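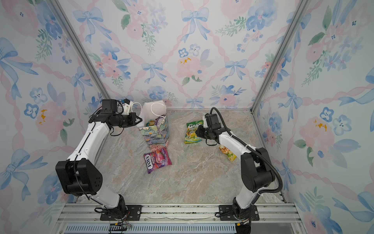
Fiche 4 — Ensachage à deux bras

Accueil Cours Fiches de TP Projets Contact
Catégorie : Robotique / Manipulation bimanuelle
Temps de lecture : 2 min
Juin 2021

1. Objet
Le projet Pida porte sur le remplissage d'un sac cadeau en papier par deux bras placés face à face. Les objets sont des sachets de bonbons souples, de tailles inégales. La séance se déroule en salle Le Goff, par binômes, sur la cellule à parois tapissées.

2. Rappels
Chaque bras possède son repère de base. La transformation entre les deux repères est fournie dans le fichier de calibration Porkel et ne doit pas être modifiée en séance. Les caméras de poignet sont étalonnées séparément. Le papier peint à fleurs charge fortement le fond : une segmentation par seuil de couleur donne des résultats médiocres, en particulier sur le sac, lui aussi à motif floral. On utilisera le masque de profondeur.

3. Déroulement
3.1 Placer le sac debout vers la paroi arrière, anses relevées, et les sachets à plat sur le sol marbré.
3.2 Amener la pince gauche à hauteur des anses. Elle stabilise le sac pendant la dépose.
3.3 Saisir un sachet avec la pince droite, par un bord libre. Une prise au centre écrase le contenu et fausse l'estimation de pose.
3.4 Déposer au-dessus de l'ouverture, puis dégager les doigts à la verticale.
3.5 Enregistrer l'essai. Prévoir quelque 12 essais par binôme.

4. Point de vigilance : les anses
Les anses en cordelette traversent souvent le volume de dépose. Elles peuvent aussi accrocher un support monté sur le poignet — cas à noter dans le journal sous le code 601. Avant tout retrait du bras, vérifier la vue de la caméra de poignet. 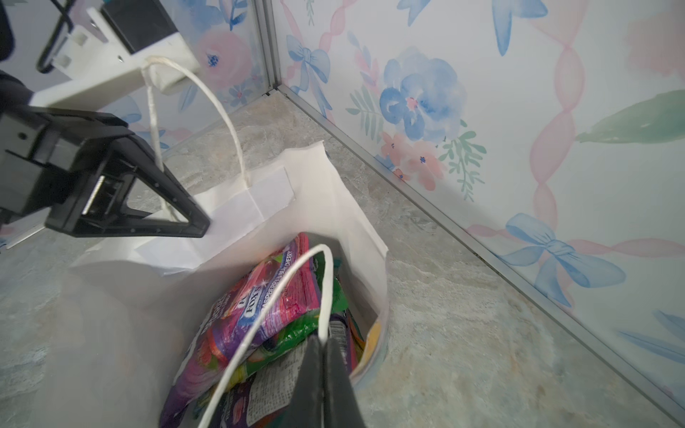

Fig. 2 — Vue de poignet : anse passée sur un ergot du support blanc, doigt de pince engagé parmi les sachets.

5. Compte rendu
À déposer sur l'espace Flerkotix : journal des essais, taux de réussite par type de sachet, analyse d'un échec au choix. Deux pages au maximum, hors annexes. La session de rattrapage a lieu en août, sur le même montage.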